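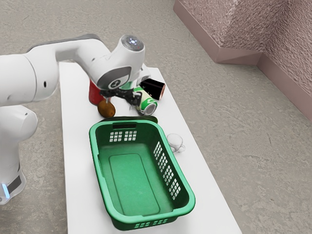 Certificates: the October outage, and what changes now
Wednesday, December 6, 2023

Those of you who spent the second Monday in October staring at a browser warning will be glad to hear that the review is finished. It runs to 33 pages. The short version is that a certificate expired.

The certificate in question belonged to the internal signing service at our Gralville office, which vouches for the timesheet system, the door badge portal and the thing that books meeting rooms. It had been good for 2 years. Reminders went out at the proper intervals to a mailbox set up by a contractor who left in the first of those years, and the mailbox filed them neatly in a folder.

Atholm noticed first, at ten past seven, when timesheets stopped loading. Pennington noticed at nine, which tells you something about Pennington. By lunch the help desk had taken more calls than in the whole of September, many of them from people who had clicked "Proceed anyway" and wanted to know if that was all right. It wasn't. Please stop doing that.

Hiba Issa's team had a replacement issued by midafternoon. Then came the longer job of finding out what else was out there. We believed we had 70 internal certificates. The scan found up to 3,000, depending on whether you count the ones on test machines, which Krešimir Ivanov does and his manager would prefer he didn't.

From January, all internal certificates will be issued through Callel, our new in-house request tool. They will last 90 days and renew themselves. If you run a server, you will need to install the Callel agent before then; the instructions are on the intranet under Security, then Keys, then Old Keys (we have asked for this to be renamed).

A few things to know before you start:

Private keys stay on the machine that made them. Don't email them, and don't put them on the shared drive in a folder called "private."

Every certificate needs a team as its owner. A person's name will be rejected, however long that person intends to stay.

If your system is too old to run the agent, tell Krešimir by the end of the month. He has a spreadsheet, and there is still room on it.

Drop-in help is on Thursdays after lunch, in whichever meeting room the booking system lets us have.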